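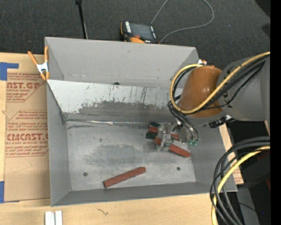 Should I print my coastal photos on matt or gloss paper, and does it matter for an exhibition wall?

Posted in Printing and Presentation, April 5, 2024

Åberg

Hello all, and apologies in advance for the length of this, I do tend to ramble once I get going. I've been a member of my local camera club for a good few years now and have finally been talked into putting a small panel of prints up in the library in September. The pictures are all from the same stretch of shingle beach, mostly taken in winter, mostly rather grey and soft, with a lot of pale sky and some quite dark groynes running out into the water. There's not much strong colour in any of them, except for one with a rusty winch that I can't quite bring myself to leave out.

Up to now I've always printed on gloss, because that was what came in the box with the printer and I never thought to question it. They look lovely in the hand. The trouble is that the library has big windows down one side and a row of spotlights on the other, and when I held one of my prints up against the wall to get a feel for the size, all I could see was a window with my own head in it. A friend at the club says matt is the only sensible choice for a public space. Another friend at the same club says matt will kill the blacks stone dead and I'll be sorry. They are both much better printers than I am, so you can see my difficulty.

I bought a small pack of Trendach matt to try, and printed the darkest of the groyne pictures on it. It does look flatter, I have to say, and the wet stones at the bottom have turned into a sort of brown-grey porridge. The sky, on the other hand, is far nicer than it was on gloss, really soft and gentle. I used the same file for both and didn't change anything in the print settings apart from the paper type.

The frames will be plain white wood with a mount, and I haven't decided on glass yet. The library don't mind either way. I have a budget of 200 pounds for paper and mounts together, as I already have the frames. Any thoughts would be very welcome, including "stop fussing".

Giltthorpe

What a nice problem to have, and well done for getting a wall! I've hung work in two libraries and a doctor's waiting room, and the light was dreadful in all three, so you have my sympathy.

I'd go with matt for the panel, and I think your porridge can be put right. Matt paper can't show as deep a black as gloss, so all the very dark tones that were nicely separated on your gloss print get squeezed up together at the bottom. If you send it the same file, that's what you'll get every time. What I do is make a copy of the picture just for matt and lift the shadows a touch - not the whole picture, only the darkest quarter or so - and then add a little contrast back in the middle tones. On your beach that should bring the stones back without touching the sky at all. Make small test strips with just the groyne and a bit of shingle in them, four or five on a sheet, each a shade lighter than the last, and write the settings on the back in pencil. I know it's tempting to remember them. I never do.

Have a look for a proper profile for the paper as well. Most paper makers have them to download for the common printers, and picking the nearest paper type from the printer's own menu is only ever a guess. If your software has soft proofing, switch it on with that profile loaded and you'll see the porridge on screen before you've spent any ink on it. The preview looks horrible for the first few seconds, so look away while it changes and then look back.

One more thing to check is whether your printer swaps between two black inks, one for gloss and one for matt. Some of them do the swap with a flush of ink each time, and it's surprising how much goes down the drain if you hop back and forth. Do all your matt printing in one go if yours is like that.

As for glass, you'll see very little difference between the papers once they're behind ordinary picture glass, as it's the glass that will be reflecting your windows. If you can hang them without, do. If people are likely to poke them (they are, in a library), ask a framer for a price on the low-reflection sort for one frame and see how you feel. It might well eat your budget, mind you.

And keep the winch. Put it at one end.

Drerker

Gloss every time for me. Blacks are blacks. If the light's bad ask them to turn the spots off.

Tideline and Tripod

I'm rather between the two of you. Has anybody mentioned the in-between papers? There are lustre and satin and pearl ones, and the smooth cotton ones with a baryta coating, which have a gentle sheen and hold a dark tone very nearly as well as gloss does. I moved over to a satin for my own club prints some time ago and haven't really looked back, although I do still use matt for misty things and snow, where there's hardly any black in the picture to begin with.

For a panel I would keep to one paper all the way through. I once mixed two, thinking I was being clever and giving each picture what it wanted, and on the wall the whites didn't match. One lot was slightly creamy and the other slightly blue, and it was the first thing the judge said. So choose the paper that suits the most pictures and let the odd one out put up with it.

Before you buy a full box, see if you can get a sample pack with a couple of sheets of each type. Print the same two pictures on everything, your darkest groyne and your palest sky, then take them down to the library and pin them up at the height they'll hang. Go at the time of day when it's busiest, and if you can manage it go again when it's getting dark and the spotlights are doing all the work. Prints nearly always look darker on a wall than they do on the desk under your lamp, so you may want to lighten the whole set a little whichever paper you end up with.

Do leave them overnight before you put them in the frames, too. Mine go under a clean sheet of plain paper on the spare bed, much to the annoyance of the cat.

Åberg

Thank you all so much, this is a great help. I've made the test strips and the third one along has proper stones in it again! I've sent off for a satin sample pack as well and shall take the lot down to the library with some pins. The winch is staying.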